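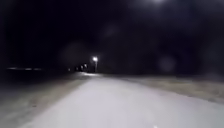
3 min read

Troma Night Patrol: Frequently Asked Questions
Last updated 2/26/22

Troma is a path inspection service from Zuvthorpe. A ground robot travels your paved paths after dark, and you get a report on lighting and surface conditions. These are the questions we hear most from parks departments, campuses and property managers.

What kinds of paths can Troma cover?

Paved ones. Asphalt and concrete are both fine, and so are gentle curves and moderate slopes. We don't run on loose gravel, stairs or grass. If your path has grass verges or an embankment beside it, the robot stays on the pavement and notes the edges as it passes.

Does the path need to be lit?

No. The robot finds its way using its own sensors and a map made on a first daytime run. Long dark stretches between street lamps are common on our routes. The report lists each lamp along the way and marks it as on, off or flickering.

Why do you work at night?

Lighting can only be checked when it's dark. There are also fewer walkers and cyclists to work around. If you only need a surface check, we can book a daytime run at the same rate.

How long does a visit take?

Most routes are finished in one night. The robot covers up to 14 miles on a charge, and our crew brings a spare battery. Setup takes 22 minutes when the map is already on file.
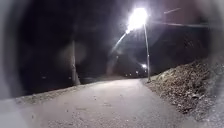
Leaves and grit are the most common reason a run slows down. The robot drops its speed on anything that might slide under the wheels, and on a wooded route in the fall that can add an hour or more to the visit. If you can have the path blown clear during the week before, please do.

Does a person come with the robot?

Yes. One operator follows on foot or by bike and can stop the robot at any time. On routes that cross a road, we send two.

What happens if someone is using the path?

The robot stops and waits until the person has gone by. It gives a low tone if someone stands close to it. You don't have to close the path unless your own rules call for it.

What does the image quality look like?

It varies. Bright lamps wash out the area around them, and stills taken while moving can be soft. We grade lamps from the light sensor readings. The pictures in the report are there so your staff can find the spot.

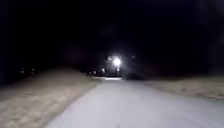

What does it cost?

A single night is $152 per mile, with a minimum of 2 miles. The first mapping run is billed once at the same rate. Monthly plans are cheaper and can be paused over the winter.

Can I get the data in my own system?

Reports come as a PDF and a spreadsheet. Customers who use Buvia for work orders can have lamp faults sent there directly. A link to Amrani is planned for September.

How do I book?

Use the request form and attach a map of the route, even a hand-drawn one. Pascual Bravo handles scheduling and will reply with open dates. Please tell us about locked gates when you write.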